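Home Contents Random article Categories Recent changes Help Log in

Draltance

Draltance is a method for teaching a two-armed robot to do kitchen jobs that come in several steps, like opening a microwave, putting something in and shutting it again. I've been writing up entries on robot learning for this site for a while now, and this is the one I get the most mail about, so I've rewritten it from the top (last big edit 2020-12-09). I worked on the Gurnitz side of the project myself, so feel free to read me as a fan!

Where the name comes from

It doesn't stand for anything. Draltance was the folder name for the first batch of recordings, it stuck, and by the time we wrote the report it was too late to change it. You'll also see "Draltance-S" in older notes, which was a version that used only one arm. It's been dropped.

How it works

The basic idea is copying. A person steers the two arms through a job, the cameras and the joint positions get saved together, and a network is trained to guess the next little stretch of movement from what the cameras see. Plenty of methods do that much. What Draltance adds is a second, smaller network called Femar, which looks at the same pictures and keeps guessing which step of the job the robot is on. With a microwave the steps might be "reach for the button," "press," "clear the door" and "reach inside." The movement network gets Femar's guess as an extra input.

Why bother? Well, a plain copying network is forgetful. It sees a closed door, it presses the button, and if the door doesn't pop open it will happily drift off into the next motion and poke at the glass. (I've watched this more times than I'd like.) With Femar running, the guess stays on "press" until the door looks open, and so the arm has a decent chance of going back for another try.

There are two kinds of view involved. The chest-height camera takes in the appliance and whatever the arms are doing near it, and the wrist camera looks out past the fingers. Femar gets both, and each one covers for the other: the arm loves to block the chest view at the exact moment of a button press, while the wrist view can lose the control panel altogether when the hand is off to one side.

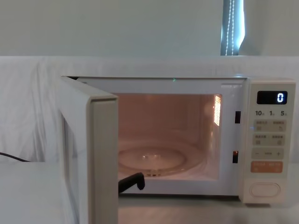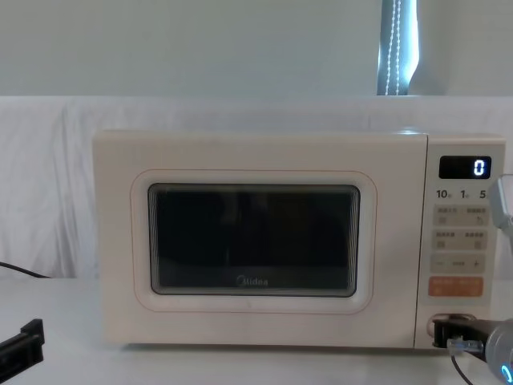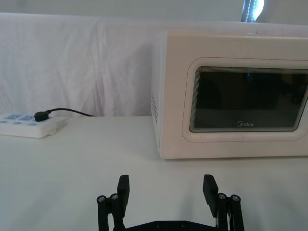
Microwave task. First: door open, gripper at the front of the cavity. Second: gripper at the door-release button. Third: wrist view with the fingers open and the door closed.

The microwave task

The microwave is the test most people know the method from, and it's a good one because so much of it is fiddly. The release button is down at the bottom of the control panel, so the arm has to come in low. A miss leaves the door shut and looks nearly the same on camera as a hit that was too soft. Then there's the door itself, which swings out toward the robot and takes up a lot of the space the arms were planning to use. The hand that goes inside has to get around it.

We trained on 117 recordings of the full job. In the test we ran 30 tries with Femar switched on and 30 with it switched off, same starting positions for both. With it off, 7 tries ended with the robot carrying on as if the door had opened when it hadn't. With it on, that happened in 3. I was thrilled with that, though I'll admit I'd hoped for zero.

Those three failures had the same look to them. The door had come unlatched but only by a sliver, and Femar took it for closed, so the arm kept going back to the button. A later fix adds more recordings with the door barely ajar. I haven't seen numbers for it yet.

What it doesn't do

Femar needs its steps labeled by hand, and that's slow, boring work. Somebody has to go through each recording and mark where one step stops and the next one starts, and two people will rarely mark the same spot. We ended up blurring the labels a bit near every switch, which helped more than I expected.

It also doesn't carry over well to a new appliance. A microwave with a pull handle has no "press" step at all, so the list has to be written again and the labeling redone. And the method has no sense of force. All it knows is what it sees and where its joints are.

Related methods

Ammann is the one people mix up with Draltance. It also splits a job into steps, but it finds the splits by itself from pauses in the arm movement, with no hand labels. That's a lot less work! It struggles when the person steering doesn't pause, and the good ones hardly ever do. A mix of the two has been talked about since October, with Ammann making a first pass at the labels and a person cleaning them up afterward.

See also: Ammann; Femar; Gurnitz; Learning from demonstration; Two-armed manipulation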